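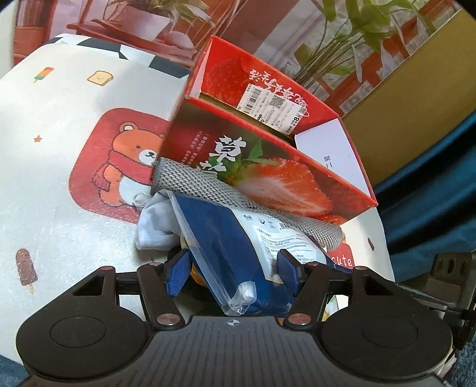 Plastic wrap, the sort of thing that can go in the new bags from April.

Soft plastics pick-up gets the nod in Ellen

March 2019
By our council reporter
Print this story | E-mail this story

Ellen households will be able to put bread bags, chip packets and plastic wrap out at the kerb from next month, after council voted late on Wednesday to go ahead with a soft plastics trial.

The trial covers 3394 homes on the eastern side of town, from the rail line out to Kozma Road. Starts first full week of April. Runs until Christmas, then council has another look at it.

Each home gets a roll of orange bags in the letterbox. Fill one, tie it, put it inside the yellow-lid bin on the normal fortnight. No extra bin and no extra truck. The bags get pulled out by hand at the Hisham Street transfer station and baled up there.

Bales then go to Clonex, which won the contract over two other bidders. The company will turn the material into fence posts and garden edging at its works outside Ellen. Council has agreed to buy some of the edging back for parks. How much, and at what price, was dealt with in the closed part of the meeting and isn't in the public papers.

At the moment soft plastic is meant to go in the red-lid bin and then to landfill. Plenty of it ends up in the yellow bin anyway, where it wraps around the sorting gear and stops the line. The report to council puts it at nearly 200 tonnes a year across the shire, with staff losing part of most shifts cutting it out of the rollers.

Not everyone on council was keen. The vote was six to three. Those against wanted to wait for the state review, and one said ratepayers were being asked to foot the bill for packaging the supermarkets should be taking back themselves. A motion to put it off until winter was lost.

Money was the other sticking point. The trial comes out of the existing waste levy so rates notices wont change this year. Next year is a different matter, the report says only that costs "will be reviewed".

A survey over summer drew 746 replies, most of them in favour. The main worry was smell, mainly from meat wrap and pet food pouches. Council's advice is a quick rinse in old dishwater and leave it on the rack. Dirty bags will be left in the bin with a sticker on them, and after three stickers the home is dropped from the trial.

What can go in: bread and pasta bags, chip and biscuit packets, frozen veg bags, cling wrap, bubble wrap, courier satchels, the outer wrap off toilet rolls and nappies.

What can't: foil trays, meat trays, wet wipes, balloons, anything with food still stuck in it. Compostable bags are out too, even the ones with a recyling-looking logo on the front.

Residents on the western side miss out for now. They can use one of 10 drop-off cages going in at schools, the library and both the supermarkets. The cage behind the pool is already there but is locked untill the trial starts, so please don't leave bags beside it. Some have been, and they blew into the creek during last week's wind.

Flats and units are in the trial if they have their own yellow bins. Blocks with shared bins will get a letter. Farms on the Kozma Road side with a bin service count as in, though silage wrap and baling twine don't. There is a separate drop-off for those at the transfer station, weekday mornings, small fee.

Bags should start turning up in letterboxes in the last week of this month. Anyone without a roll once the trial starts can pick one up from the council front counter, bring a rates notice or something else with the address on it.

Normal bin days stay the same over Easter.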